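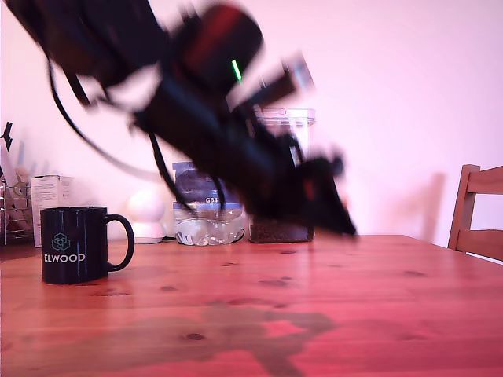
Busisiwe Msimang would like it known that she called the lighthouse twist back in episode three, that she has the texts to prove it, and that she will be taking apologies all month. She also thinks the new season of Skulliler is going to ruin Distow for her, and she is looking forward to it enormously.

She's in luck, because the second run finally has a month attached. Skulliler returns in February with 7 episodes, one fewer than last time, which the producers are calling "tighter" and the rest of us are calling a budget. The trailer went up overnight and lasts 30 seconds, a good chunk of which is fog.

What we get between the fog: the harbor town of Distow is still standing, more or less. The ferry is running again, although nobody sensible would board it. And Su, last seen walking into the sea in her work boots, is back at the bakery, serving rolls as if she'd been away for a long weekend. There's no dialogue from her at all. She looks at the clock, the clock says 3, and we cut to the title.

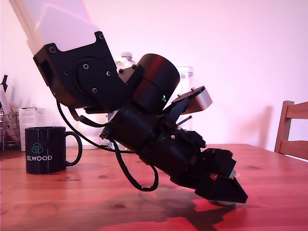

Black and green, with February still to come.

Hayley Sowerby stays on as head writer and has been giving the sort of interviews in which a person talks for a long time and releases no information. She did let slip that the finale was rewritten up to 19 times - and that the version they shot was the second one. She confirmed that the town council plot is over. Those of us who sat through the parking permit hearing (both parts) send our thanks.

Still missing from the trailer: the mayor, the dog, and any hint of who has been ringing the bell. My money was on the dog until the midseason break, and I've seen nothing since to change my mind.

Skiltley is streaming the whole first season again for anyone who needs to catch up, or who gave up during the eel episode. Do go back. It gets better once the eels leave, and the two episodes after that are the best the show has done. The new ones arrive weekly, at 9 p.m., so clear your evenings and keep your theories away from my inbox until I've watched.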